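3.2 Surface condition of long-pile soft toys

Soft toys were assigned to the long-pile group when the outer fabric had a free fibre length of 6 mm or more, measured at the back of the head with a depth gauge. The group is of interest because pile condition changes early in the life of the toy, well before seam failure or loss of filling, and because owners tend to describe it in vague terms ("gone flat", "a bit tired"). Of the 156 toys in the collection, those in this group gave the widest spread of scores and the lowest agreement between graders at the first attempt.

Grading followed the order head, ears, limbs, trunk. The toy was laid on its side on a white table under diffuse light, and both faces of each ear were opened out before scoring. Pile was graded on the five-point Plekik scale, in which 1 denotes fibres that stand separately and 5 denotes a felted surface that cannot be parted with a fingertip. Matting was recorded by region and not as a mean over the whole toy, as a mean hides the local patches that matter most for cleaning. Toys with trimmings - bows, collars, sewn lashes - were scored with the trimming in place, and the fabric beneath it was examined separately by lifting the free edge.
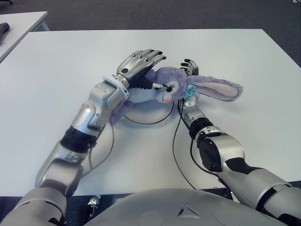
Figure 4. Purple plush rabbit lying on its side during handling. The fur is matted in places; the long ear is extended to show the pale pink lining. A light turquoise bow lies near the neck.

Agreement between graders was lowest for the ears. Long ears have two fabrics joined at a seam, usually a long pile outside and a shorter or smoother lining inside, and the two wear at different rates. In the first round the graders were free to give one score per ear, and several of them appear to have averaged the two faces without saying so. From the second round onwards the outer fabric and the lining were entered on separate lines of the form. This raised the time needed per toy but removed most of the disagreement, and the first-round ear scores were discarded.

The face presented a different difficulty. Facial panels are often cut from a shorter fabric than the body, so a low score there cannot be compared directly with a low score on the limbs. We followed Đỗ in treating the face as a separate region with its own reference swatches. Eyes, noses and lashes were checked for attachment only and do not enter the pile score. Lashes were noted as present, partly detached or absent.

After grading, each toy was brushed with a soft nylon brush for 15 strokes per region, always in the direction of the lay, and graded again. The difference between the two scores is referred to below as the recovery value. A high recovery value indicates tangling that is mechanical and reversible; a value of zero at an initial score of 4 or 5 was taken as evidence of felting. Brushing against the lay was tried in the pilot and abandoned, as it pulled fibres from the backing in the older toys.

In total 2917 regional scores were retained after the exclusions given in Section 3.1. Incomplete sets, in which a limb or ear was missing or had been replaced by the owner, were kept for the regions that remained original. Repairs in non-matching fabric were easy to identify. Repairs in matching fabric were less so, and it is likely that a small number were graded as original material.

Two sources of error should be noted. First, pile lies differently after a toy has been pressed in storage, and the resting period used here (overnight, on an open shelf) may be too short for dense fabrics. A subset rested from Thursday until the following week showed slightly lower scores at the neck, though the change was within the spread between graders. Second, colour affects the visual judgement of matting. On pale and mid-toned fur the shadows between clumps are plain to see, whereas on dark fur the same clumping has to be found by touch. Graders were instructed to use both sight and touch on every toy, but the forms do not record which of them decided the score.

Samples of loose fibre collected from the brush were bagged by region and passed to Wosano for microscopy. Fibre diameter and tip damage are reported in Section 3.3, together with the wash trials carried out on the Trilix drum.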